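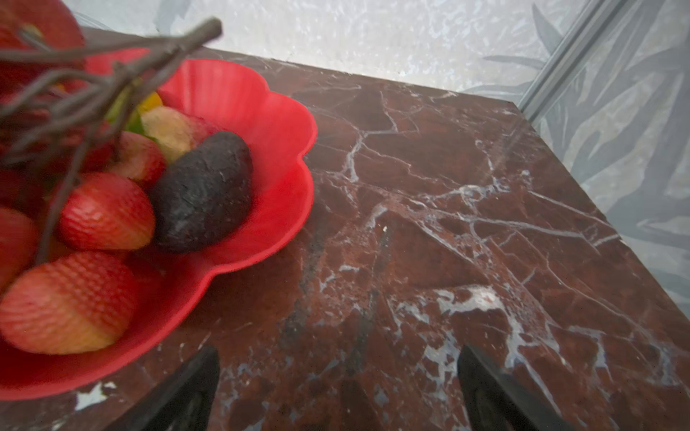 Flover puts out version 2 of its tabletop rules, and the labeling section is the one to read

Flover has a new edition of its tabletop handling rules out, and I've spent most of the morning with it and a pot of coffee, so let me tell you what changed before you all start emailing me.

If you missed the first edition, it was a short set of house rules for people running arm-and-gripper work on ordinary household objects: picking things up, putting them down, moving them from one container to another, and recording the whole business so it can be used for training later. Flover wrote it for its own benches in Mumden and then let it out into the world, and a surprising number of small shops (mine included!) printed it and stuck it on the wall. Version 2 is longer, a good deal stricter in places, and much nicer about clutter.

The big news is the recording audit. Flover took a batch of 1,000 recordings made under the old rules and had people go back over every one of them, start to finish, checking the written label against what the arm did. They pulled 378. That's a painful number and I give them a lot of credit for printing it on the first page, where you can't miss it. Most of what they pulled wasn't dramatic. The label said the pear went in the bowl and the pear was left sitting on the rim. The label said "success" and the operator had nudged the thing the last inch by hand. Or the clip ended while the fingers were still closed, so there was no way to tell if the object had been let go at all.

So the first new rule is that a run gets one of three labels, done, not done, or unclear, and "unclear" is a perfectly respectable answer. I love this. We've had arguments in our shop that went on through lunch over whether a plum that rolled counts as placed, and I'd much prefer to write "unclear" and go eat. The rule also says the person who drove the arm can't be the only one who labels the run. A second person looks at it. For shops where there are 2 of you in total, that means you swap, and yes, I know, that's going to slow things down.

Jonas Zaugg, who led the rewrite, told me over the phone that the second pair of eyes was the part he got the most grumbling about. "People say they know what they did, and they do know what they meant to do," he said. "I was as bad as anyone. I went back to my own runs and I'd called things done when the object was still moving."

I asked him if he was worried about scaring off the smaller groups. He laughed and said the smaller groups were the ones who'd asked for it.

Next up is the section on objects, and it's the part I've already started using. Stand-in items like artificial fruit are fine, and Flover uses plenty of them, but you have to write down that they're stand-ins. No more logging "strawberry" and leaving it there. The log should say artificial strawberry, and if you've got the scale handy, the weight goes in too. A hollow pear and a real pear are different jobs for a gripper, and somebody who downloads your recordings next year hasn't got any way of squeezing the thing to find out. There's also a line about size that made me smile, asking people to note when a stand-in is out of proportion with the real item. Anyone who has shopped for pretend fruit knows what they mean. I have a grape at home the size of a golf ball.

The clutter rules have loosened up, hooray. The old edition wanted objects spaced out with a finger's width between them, and everyone hated it, me loudest. Nobody's kitchen looks like that. In version 2 you can pile things in a bowl however you like and leave stems, twigs and leaves hanging over them, as long as you do these things:

Take a still of the setup before the arm moves.
Say in the log which objects are touching.
Name the target before the run starts, in words a stranger would follow. "The fruit on the left" won't do if there are several on the left.
If something hangs over the target, say so, and leave it alone between tries.

That last one caught me out. I'm a tidier. I'll bend a twig out of the way between tries without even noticing I've done it, and then the second try is easier than the first and I feel very clever. Under the new rules a setup that's been touched is a new setup and gets a new number. Fair enough, I'll sit on my hands.

Surfaces get their own paragraph this time. If your tabletop has a strong pattern, veined stone for example, or a busy wall behind it, you don't need to cover it up. Flover is encouraging mixed backgrounds now. What they want is for you to record the surface as part of the setup and then spread your runs across more than one of them. Jonas said one of their older sets had nearly every failed grasp on one table and nearly every good one on another, and you can guess what a model might pick up from that. Shiny surfaces need a check for glare from the wrist camera's point of view, and I mean from the camera feed itself, because what you see standing next to the table is a whole other thing. Wipe marks and smudges can stay if they stay put for the whole session.

Now the safety bits, which are short and which I'd ask you to read even if you skip everything else.

Stop button within reach of the person driving and of anyone else at the table. Arm at rest before hands go in. Say "hands" out loud before you reach, and wait until the driver says "clear" back. Fingers on the gripper get looked over at the start of a session, pads included, and a torn pad means you stop and change it. I've seen people finish a session on a split pad to keep the data "consistent," and the new edition calls that out by name, more or less.

There's a speed rule too, and here I'm going to grumble a little. Version 2 asks for a slow approach on every run where the target touches something else. I understand the thinking, since a fast approach shoves the neighbors around and you end up recording a mess. But slow runs are long runs, and our driver Min pointed out (correctly, she's always correct) that tired operators make their own kind of mess. She'd like to see a limit on how long one person drives before they hand over. The rules only say "take breaks." I passed that along to Jonas and he said it's on the list for the next round, so Min, consider yourself heard.

On the software side, Ivano already has the new log form in its latest update, with the three labels and a field for stand-in objects. We switched over this week and it took an afternoon, mostly because I'd renamed all our columns back in February and forgotten what I'd called them. If you keep your logs in a plain spreadsheet you can copy the headings straight out of the back pages. Old recordings don't have to be redone, but Flover asks that you mark them as first edition and don't mix them in with new ones without saying so.

What's missing? I'd have liked something on soft and squashy objects, since the whole document reads as if everything on the table holds its shape. There's nothing on lighting apart from the glare check. And the bit about two-arm setups is a single sentence telling you to wait for more guidance, so if you run a pair of arms, you're waiting.

Flover is holding an open call for comments through the end of next month, and Jonas says they do read them all (my complaint about finger-width spacing got a reply, and then it got a rule change, so I believe him). The full text is free, and there's a one-page wall version for the bench. Ours went up this morning next to the sink. I've already been told "hands" twice by people who were only reaching for the paper towels.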